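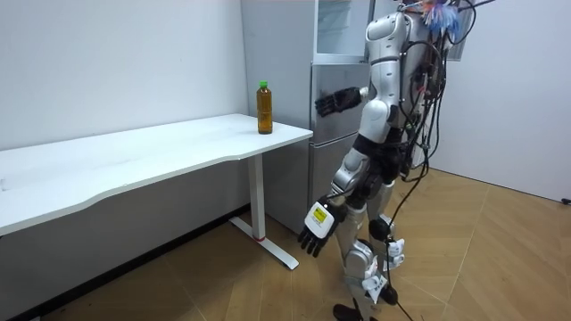
February 11, 2025
Rhydian Lougher

Kombucha log, batch 16. Moved the two big jars off the windowsill and over to the shelf by the boiler closet, and what a difference! The Nadura culture finally has a proper skin on it — pale, even, a bit thicker at the back where it leans on the glass. The Irnari one is still sulking. It makes stringy brown bits and not much else, and I'm starting to think I fed it too late.

Tea this time was the cheap black from Drendton, 8 bags per jar, steeped until I remembered it (long). Sugar as usual. I weighed the whole starter for once instead of eyeballing it and got 658 grams, so that's going on the lid in marker and I'll stop guessing.

Tasted both with a straw. Nadura: sharp, apple skin, nice. Irnari: sweet tea that has been left in a car.

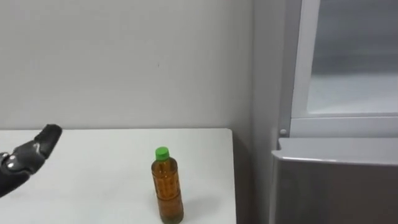
Second ferment next. I want to try ginger in half and plain in the other half, and burp the bottles every morning (yes, I know, the ceiling, I know). Kuzmenko swing-tops only, the screw caps went flat on me last April and I'm still annoyed. pH strips are nearly gone — whoever orders next, please get the narrow range ones, the wide ones all look like the same shade of mustard to me.

To do: rinse the cloth covers, split the Nadura mother, give Irnari one more week.

Comments

tealeaf_jo: One more week is generous. Mine did the stringy thing too and came good on the third feed.

M.: Narrow strips ordered, 2 packs. Please label the ginger ones this time!!

Pim: can I have a piece of the Nadura when you split it?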